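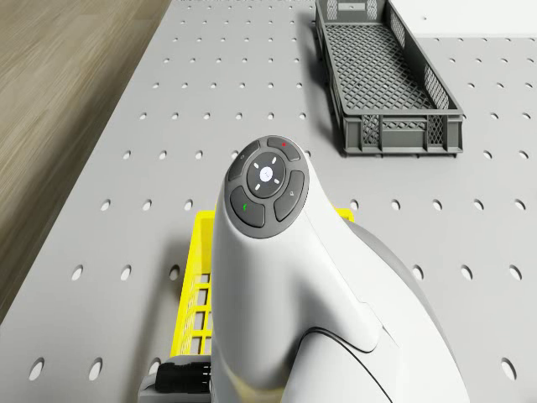 Draw engine, Jondness build: notebook
August 11, 2018

Continued from the seed logging work in April. Kedir Weldu has moved the ticket intake on to the new queue, so old timings no longer compare.

Ran 108 test draws against the Ciltavow syndicate pool. Prize split correct on all but one. The odd one left a remainder of 46 cents, which went to the house account instead of the first-named member. Rounding is done per share in the payout module and again in the wallet. Removed the second. Re-ran that draw from its stored seed: remainder now goes to the member.

Closing time: tickets stamped in the last second before cut-off were held for some 80 ms before being accepted or refused. Zoia thinks this is the clock check and not the database. Not yet looked at.

Result emails: Chala template still prints the jackpot without a thousands separator. Passed to Mebrat.

Brometti want unclaimed prizes listed by draw as well as by player. Table has 445 rows at present, so no index needed. Gadisa to write the query, Patricio to check the column names against their spec (section on claims, second version, the first is wrong about expiry).

To do:
clock check at cut-off
repeat the split test with a pool of one member
ask Brometti which time zone the claim deadline uses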